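Tuhiwai wagon: 300 mA draw with the car locked, where next?

Forum: Electrical and Charging

flatspot_dan
Second flat battery since June. The car is a Tuhiwai wagon, gas, manual, bought used from a lot in Brirerthorpe. The battery is a Tridach and tested at 506 CCA, so I have ruled it out for now. Charging voltage with the engine running is normal with lights and blower on.

I put a meter in series on the negative side, locked the car and left it. The reading starts high, drops in steps as the modules shut down, then sits at 300 mA and stays there. I was told anything under 50 is fine.

Pulled every fuse in the cabin box one at a time. No change on any of them except the radio, which only accounts for a small part of it. I have the factory wiring manual for this model year and have been going through the power distribution section.

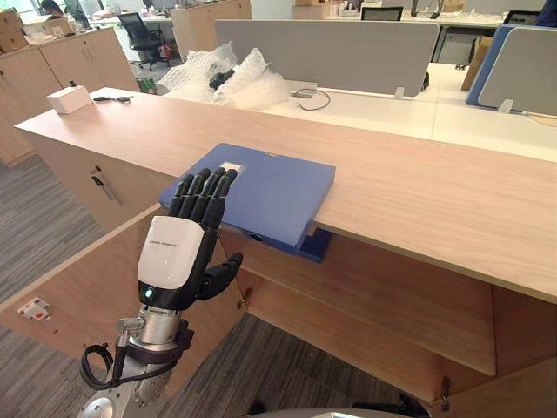 The underhood box is next, but the manual shows several feeds that go straight off the battery clamp without passing through either box. Before I start unbolting those, has anyone found a common culprit on these?

kelso_wrench
Stop pulling fuses. Each time you pull one and put it back you can wake whatever module is behind it, and then your reading is meaningless until the whole car has gone back to sleep. Leave them all in and measure the voltage drop across the two test points on top of each fuse, millivolt range. Any drop means current is flowing. Charts that convert the drop to milliamps by fuse type and rating are easy to find.

Also, was the hood latch closed? On this car the alarm module reads the hood switch. If it thinks the hood is open it won't go fully to sleep.

flatspot_dan
Hood was open. I had no idea the switch mattered. I closed the driver's door latch with a screwdriver but didn't do the hood.

kelso_wrench
Do the hood latch the same way and open it with the release before you try to shut it. Then wait a full 40 minutes. Keep the key well away from the car.

brake_bias
I would look at the alternator first. A leaky diode will pull 300 mA all day and it won't show up on any fuse in the cabin. Disconnect the negative, take the B+ cable off the alternator, insulate it, reconnect the negative and measure again. Ten minutes of work and it rules out one of the most common causes.

kelso_wrench
He said charging voltage is normal.

brake_bias
Charging voltage can look normal with a bad diode. You need to look at AC ripple, and most people don't.

kelso_wrench
Fair on the ripple. I still think pulling the B+ cable before doing a clean sleep test is the wrong order. The first measurement was taken with the hood switch open, so there may not be a 300 mA fault at all.

Ewan Treloar
I had the same wagon and chased this for most of a winter. On mine it was the tailgate module, which has its own feed through the left rear harness. The rubber boot between body and tailgate splits and the wires inside fatigue. Check it with the tailgate open and flex the boot while someone watches the meter. 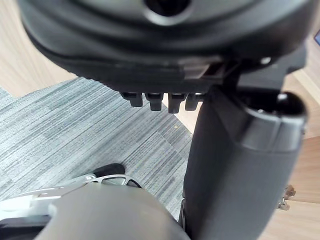 Underside of the housing, tabs in a row

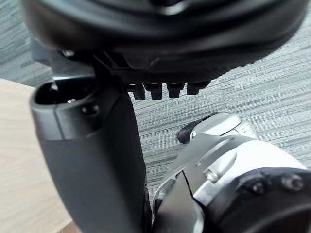 Black housing with the bracket beneath it, small screw head near the bracket's left end

If you do open up the trim at the back, release the clips with a plastic tool and work from the bottom. The dealer wanted to fit a complete tailgate harness. I repaired two wires with crimp splices and heat shrink and it held up until I sold the car.

flatspot_dan
Tested again with the hood latched and the key in the house. It settles at 290 now. So the switch made a difference, but not much of one.

brake_bias
Alternator.

kelso_wrench
OK, I withdraw the hood theory. Do the ripple test and the B+ test. Ewan's boot is worth a look too since it costs nothing.

murk_1000
Different view. How far do you drive it? 300 mA is over 7 Ah a day. A healthy battery should survive a few days of that, so if yours is dying overnight the battery isn't as good as the tester says. CCA is not capacity. Those handheld testers estimate from conductance and will pass a battery that has lost half its reserve.

flatspot_dan
Short trips, maybe three a week. It died after sitting four days both times.

murk_1000
Then the numbers more or less add up and I take back half of that. Put it on a proper charger overnight anyway. It has been run flat twice and short trips won't bring it back. 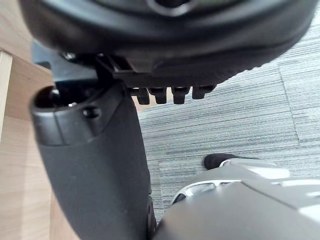

I use the Clondovex maintenance charger on mine and leave it connected through a lead behind the grille. Any smart charger with a recovery mode would do. Charge it before the next round of tests as well, as some modules behave oddly on low voltage and you could end up chasing that instead.

flatspot_dan
Took the B+ cable off the alternator. Draw went from 290 to 22 mA. Put it back and it returned to 290.

brake_bias
Rectifier pack or the regulator. Price up a rebuild locally before you buy a new unit.

kelso_wrench
Credit where due. Dan, measure the ripple before it comes off the car so there's a figure in this thread for the next person.

flatspot_dan
Will do. Battery is on charge tonight.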